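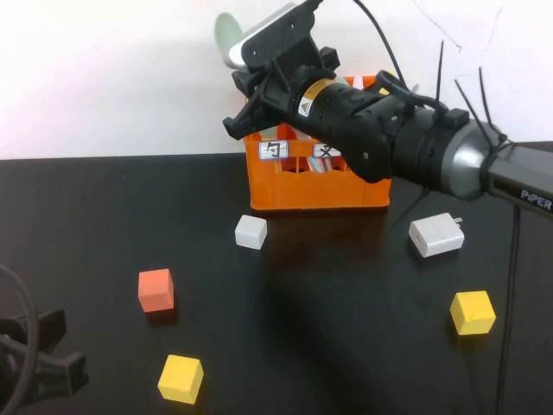 ## Who we are

Wurnosside is a small lab that studies how robot arms learn to tidy up. Our tables are black, our walls are white and our zip ties are seldom trimmed. Geeta Pathak started the group in January with one arm and a borrowed desk, and has since given back the desk.

## What we work on

Our method is called Ulter. Most arms are taught by copying a person, and they copy the dithering as well. Ulter goes through each demonstration, finds the stretches where the person was plainly thinking about lunch, and gives them less weight in training.

We trained on 512 demonstrations of picking up small things: coloured cubes, a power adapter, whatever fits between the fingers. We then ran 136 trials with the objects in fresh positions. Ulter dropped 9 of them. Plain copying, with the same data and the same arm, dropped 24. We were pleased for most of an afternoon, until Lalit Kashyap asked about shiny objects. We are now working on shiny objects.

## The people

- **Geeta Pathak** runs the lab and signs for parcels.
- **Lalit Kashyap** wrote most of Ulter and asks the awkward questions.
- **Pascal Delorme** looks after the arms, the cables and the cables' cables.
- **Naveen Tripathi** does the demonstrations - he says the lunch remark is unfair.

Visitors are welcome if they write first. Please don't straighten the cubes.

Page last changed 30 Oct 2018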